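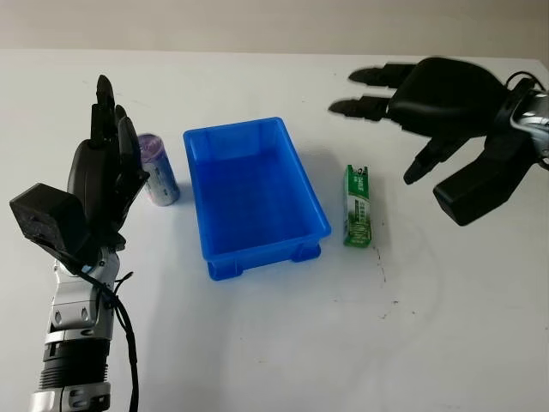 Chapter 3
Planning and Paying for a Robot Cell

Most buyers start with the arm, and the arm is the easy part of the budget. It has a list price and a delivery date. The harder costs come from everything the arm must touch, reach and be plugged into. In this chapter we follow one purchase from first request to signed order.

The buyer is Purnel, a small packing firm. Its plant manager, Nélida Herrera, wanted a two-armed station that could put small retail goods into trays. Her request, dated June 4, 2018, ran to 2 pages and listed 19 products by size and weight.

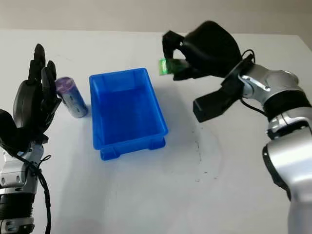
The first decision was the hand. A simple gripper costs less, has fewer moving parts and can be swapped quickly. A hand with several fingers handles more shapes but needs more spare parts and more setup time. Two suppliers, Udus and Lamrani, were asked to quote for both types, with cables, mounts and training priced on separate lines.

3.1 What belongs in the estimate

Divide the estimate into equipment, installation and yearly running costs. Tables, trays and lighting count as equipment. Installation covers wiring, programming and test runs. Purnel allowed around 132 hours for this work and asked each supplier to say what would happen if it took longer.

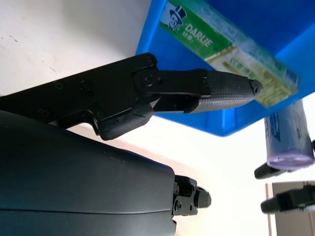 Running costs are often left out of a first draft. Finger pads wear. Cables that bend all day must be replaced. Someone has to be paid to do both, and the station earns nothing while it is stopped. Hildegard Hamann, who reviewed the draft, sent it back until these items had their own line. The revised version was ready in September.

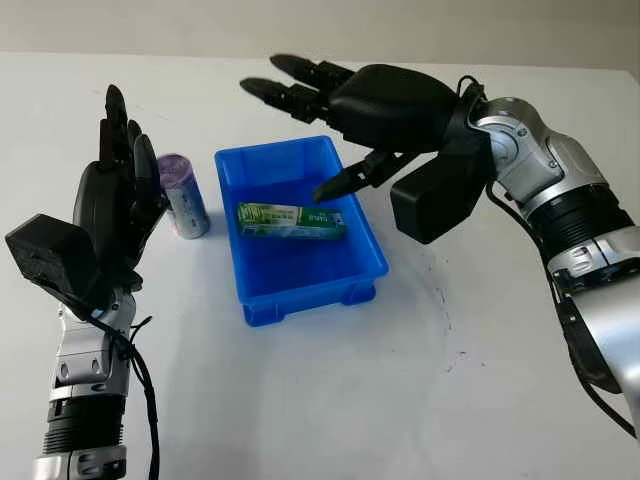 Figure 3.1 Tray loading with two arms. The box lies in the tray; the can stands beside it.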